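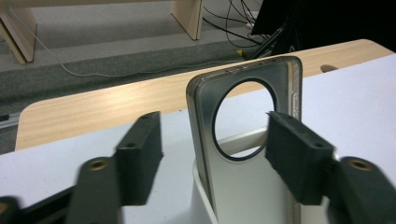 22 July 2023
By Tatiana Jurčo

Section 4. Registering a player transfer in Jarkus

This section is for club secretaries who have to move a football player from one club to another inside the Jarkus league program. Before you start, you need the player card number and the written agreement of both clubs. If the player is under 18, you need also the signature of a parent.

1. Sign in with your club account and open the page Players. If you see only the page Matches, your account has no rights for transfers, and the league office must add them.

2. Write the player card number in the search field. Do not search by name only. In our league we have two players called S. Zelenák, and last June one of them was moved to Drovgate by mistake.

3. Press Start transfer. The status of the player changes from Active to Pending.

Caution: A player with the status Pending cannot be put on a match sheet by either club. Do not start a transfer on the day of a match.

4. Choose the kind of transfer. Permanent means the player leaves your club fully. Loan means the player comes back on the end date, which you must fill in.
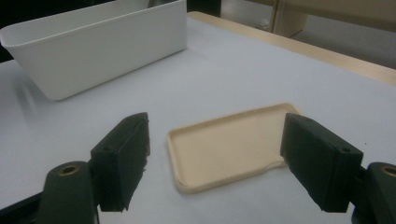 5. Fill in the transfer fee. If there is no fee, write 0 and do not leave the field empty. The registration cost of 60 is added by the program and is paid by the new club. For a loan the cost is the same.

6. Attach the agreement. The program accepts one file, so if you have more pages, join them first. Both signatures must be on the last page.

7. Press Send to other club. Their secretary receives a message and has to confirm. When she or he confirms, the request goes to Renata Rivadeneira at the league office for the final check.

Note: You can cancel the request yourself until the other club confirms. After this moment only the league office can cancel it – please write to them and give the request number, for example 562.

8. Wait for the status Active under the new club. Then print the new player card. The old card is not valid anymore and should be given back to the league office.

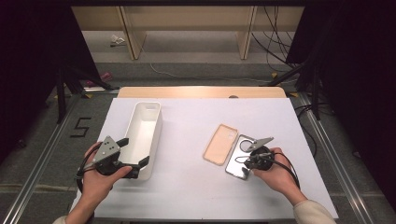
Can a player on loan play against his own club?

Only if both clubs agreed to it. Tick the field Parent club matches in step 4 before you send the request. If the field is not ticked, the program will refuse his name on the match sheet for these games.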